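Ticket: pose dropouts in bimanual folding demos
Status: open, assigned to Vaughan Whitcombe

Hi Vaughan, me again! So I went back through the April batch for the Shiferaw policy, and 63 of the 358 demos fail the alignment check (the one you added to Aloder). I restarted everything, re-ran calibration on both grippers, and got the same 63. Two moments from the same home session: 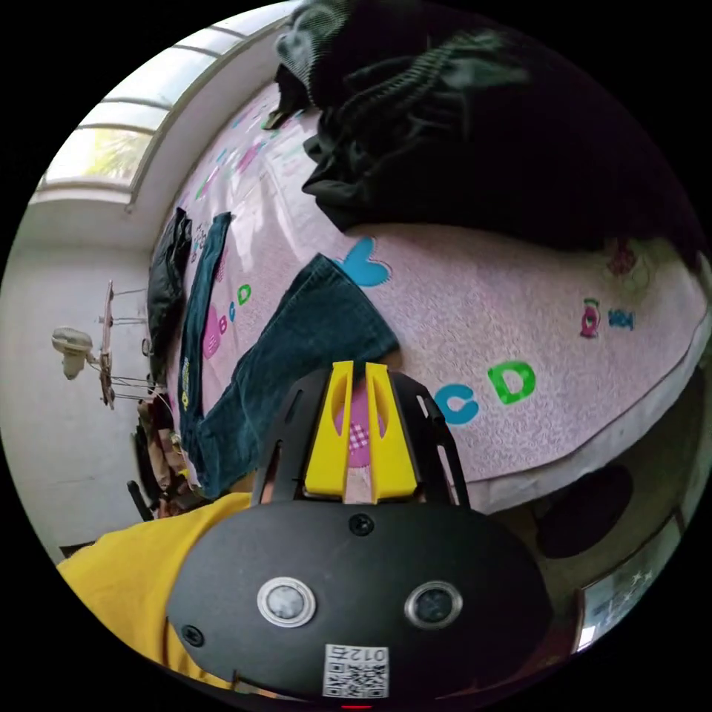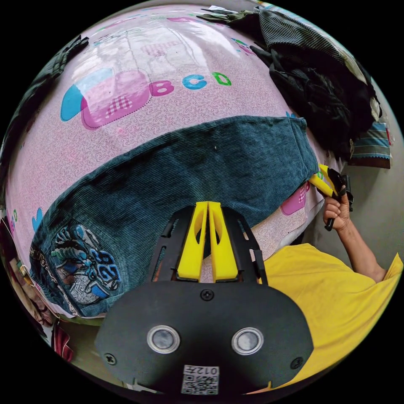
My hunch is the relative pose between the two grippers, and I think our method leans on it way too hard. We only get a good estimate when one hand's view catches the other, and then the filter coasts until the next sighting. The second one should be an easy case, with the other gripper in view and its yellow fingers pinching the end of the corduroy, so I'd start debugging there. I tried shortening the coast window to 17 steps and got 190 demos rejected, yikes, so I put it back.

Could you send me the raw residuals from Aloder? I'll also try tracking each gripper against the bedspread by itself and post the numbers in here.

Jamila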